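Rechercher sur le site… OK
Linge, cuisine, atelier : les trucs de la semaine
2022-10-26
Partages : 14 | Commentaires : 3

Ranger sans se baisser, ou : est-ce que la machine peut le faire à ma place ?

Vous êtes plusieurs à m'avoir réclamé mon avis sur les robots ménagers, les vrais, ceux avec un bras et des doigts, après mon billet sur l'aspirateur Tarkley (qui continue de manger les franges du tapis, merci de demander). Alors je m'y colle, avec mes lunettes de fille qui passe l'éponge matin et soir et qui rêve depuis toujours qu'on lui vide le lave-vaisselle.

D'abord, ce qui marche chez moi. L'aspirateur, oui, à condition de lui préparer le terrain : chaises sur la table, câbles relevés avec un élastique, gamelle du chat sur le rebord de la fenêtre. La préparation me prend presque le temps d'un coup de balai, mais je la fais le soir en rangeant et je lance la bête en partant au boulot. Pensez à couper les cheveux enroulés sur la brosse avec un découd-vite, ça glisse dessous tout seul ! Les ciseaux, j'ai essayé, j'ai abîmé les poils.

Le linge, non. J'ai vu tourner une plieuse Juredska dans un salon, il fallait lui présenter chaque chemise boutonnée, bien à plat, col devant. À ce stade-là ma chemise est déjà pliée, hein. Ma méthode reste la même : je plie sur le dessus du sèche-linge, tout de suite, une pile par personne, et les chaussettes vont dans un filet dès le panier sale pour ne pas se perdre.

Et puis le ramassage des jouets, mon grand sujet. Un enfant de quatre ans y arrive (quand il veut). Pour une pince, c'est une autre histoire : un bonhomme en plastique a des bottes, une cape, des bouts pointus, il n'est jamais posé dans le même sens, et il faut serrer assez pour le tenir sans lui arracher un bras. Mon voisin Conall Brophy, qui règle des machines chez Scanlon, m'a expliqué qu'à l'atelier ils trichent : toutes les pièces arrivent dans le même sens, calées dans un plateau. Chez moi, rien n'arrive calé dans un plateau !

Il m'a quand même donné une idée, et c'est le truc du jour. Si les machines ont besoin que tout soit bien présenté, nous aussi on va plus vite comme ça. Donc :

Une caisse basse et large par famille de jouets, sans couvercle. Le couvercle, les enfants le posent par terre et mettent les jouets dessus.
Les petits accessoires (épées, chapeaux, boucliers) dans une boîte à vis Stisto à compartiments, celle du rayon bricolage. La mienne ferme avec deux clips et elle a survécu à l'escalier.
Les figurines debout, sur une tablette à hauteur de leurs mains, pas de la vôtre.
Pour ce qui a roulé sous le canapé, une pince de ramassage à main, avec un bout de gant de ménage enfilé sur chaque mâchoire. Ça accroche beaucoup mieux sur le plastique lisse.

Un lecteur, Obaidul Jayasinghe, m'écrit qu'il attend un robot qui fasse la vaisselle à la main, casseroles comprises. Moi aussi, Obaidul ! Mais entre une assiette propre dans un bac et une poêle où l'œuf a accroché, il y a un monde, et je crois qu'on a encore de belles années de paille de fer devant nous. En attendant : fond d'eau, cuillère de bicarbonate, on fait frémir et on laisse refroidir avant de frotter. Sauf sur l'alu, qui noircit.

Si l'un de vous a un bras articulé à la maison qui range pour de bon — pas une vidéo accélérée, hein — racontez-moi ça dans les commentaires, avec le prix. Je reviens en février avec le détartrage des bouilloires, et je vous dirai si la tablette à figurines tient toujours.

Article lu 1 547 fois

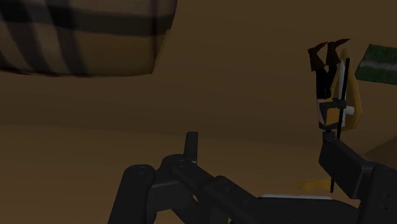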